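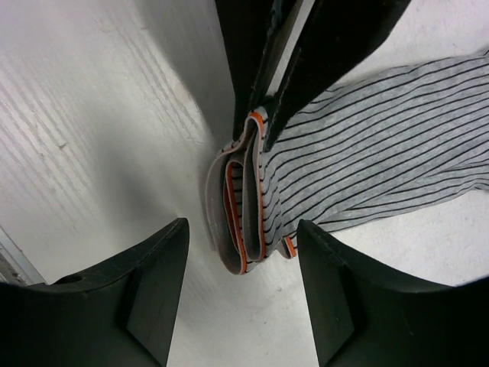

Demostraciones por teleoperación: avance de junio

El grupo de manipulación de Korkholm ha cerrado la primera tanda de demostraciones del proyecto Kundeo, dedicado al manejo de prendas pequeñas con dos pinzas. La tanda consta de 500 episodios grabados por control remoto, sin guiado manual del brazo. En las pruebas previas el guiado directo resultó más rápido para colocar la pinza, pero las manos del operador entraban en el campo de las cámaras de muñeca y obligaban a descartar material.

La tarea se define así: la prenda parte arrugada sobre la mesa, una pinza localiza la cinturilla y la sujeta, la otra toma la tela por un segundo punto y ambas se separan hasta tensar el borde. El doblado queda fuera de esta fase. Iason Tzanetos, responsable de la captura, ha fijado una duración media por episodio de 26 segundos, pausas incluidas.

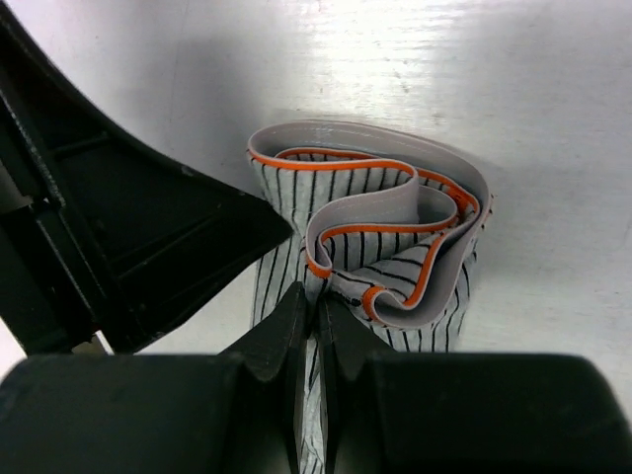

Vista de muñeca: los dedos de la pinza sujetan la tela rayada por debajo de la cinturilla con ribete naranja.

El punto más delicado sigue siendo el agarre inicial. Con tejido fino, los dedos toman con facilidad dos capas cuando se pretendía tomar una, y el error no siempre se aprecia desde la cámara general. Se ha pedido a los operadores que no corrijan el agarre en el aire: deben soltar, retirar la pinza unos centímetros y repetir la aproximación. Esos reintentos se conservan en el conjunto de datos con etiqueta propia – la política entrenada en Jenside sin ellos se quedaba bloqueada tras el primer fallo.

También se ha modificado la escala del mando. El desplazamiento de la mano se reduce ahora a la mitad cuando la pinza está cerca de la mesa, con lo que disminuyen los contactos bruscos contra la superficie. El retardo del enlace no ha variado.

La segunda tanda se grabará con los mismos dedos y otra iluminación. Los turnos de operador están publicados en el tablón de la sala Economou; para cambios, escribir a Tzanetos antes del domingo.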